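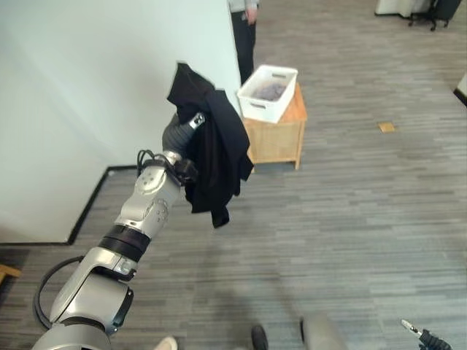
Black clothes, and how to keep them black

Everybody owns one. The black top that was properly black in April and is now the colour of a wet pavement. Mine came from Hostosa, 2 winters back, and I'd wear it daily if it let me.

So, a quick word with the people who run the laundry side at Clusen, a small hire firm with 739 black garments on its rails. Waiters' shirts, stage blacks, aprons. Same stuff washed over and over, and it has to match.

Their rules, scribbled on the back of my parking ticket. Inside out, always. Cold wash, short spin. Half the powder you think you need, or liquid if you can get it. Never in with towels. Towels shed, black cloth grabs the lot, and then you're stood there with a roller at 16 minutes to curtain up.

Drying. In the shade, off a hanger if it's woven, flat if it's a knit. Radiators are out. I do it anyway, teh bathroom is tiny.

Folding is where we fell out a bit. Clusen folds in thirds and stacks no more than 12 high. Over at Wulura, who do the same job for theatres, everything hangs, even the T-shirts. Creases show up pale on black, they say, and the fold line wears first. I've gone over to hangers for anything thin, the rest is still in a heap on the chair.

Dye? Pillai sells a decent one for the machine. Do it once, run an empty hot wash after, and warn whoever is next with there whites.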